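My settlement week checklist, with comments

I bought the Gamonlow unit in August and kept this list on the fridge. Tidied up a bit for anyone doing their final inspection soon (Australian rules, so check your own state!).

Loan documents signed and back with the lender. OK. Marino wanted 2 signatures re-done, so allow a few spare days.

Rate lock still current. OK, only just. I paid $700 for mine and I'd pay it again, the way things were moving.

Building insurance. Strata covers the building, but my lender still wanted the certificate of currency. Ask early.

Final inspection booked. OK, 11 am, with the agent from Drikinov. Take the contract with you.

Taps, toilets, hot water. All fine. Run every tap, even the laundry one.

Oven, cooktop, rangehood. Rangehood light dead. Noted, not worth a fight.

Inclusions as per contract. NOT OK. One set of blinds gone from the second bedroom. My conveyancer emailed that arvo and they were back before settlement.

Keys and remotes. I was given 12 keys and no garage remote, so I asked for it in writing. 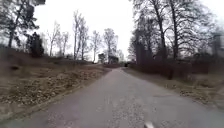

Council and water adjustments. Check the maths on the settlement statement yourself. Mine had the Somley council rates split from the wrong date (in the seller's favour, of course).

Funds cleared in the account. Do this one early, bank transfers can sit overnight.

Mail redirection. Forgot. Still getting to it.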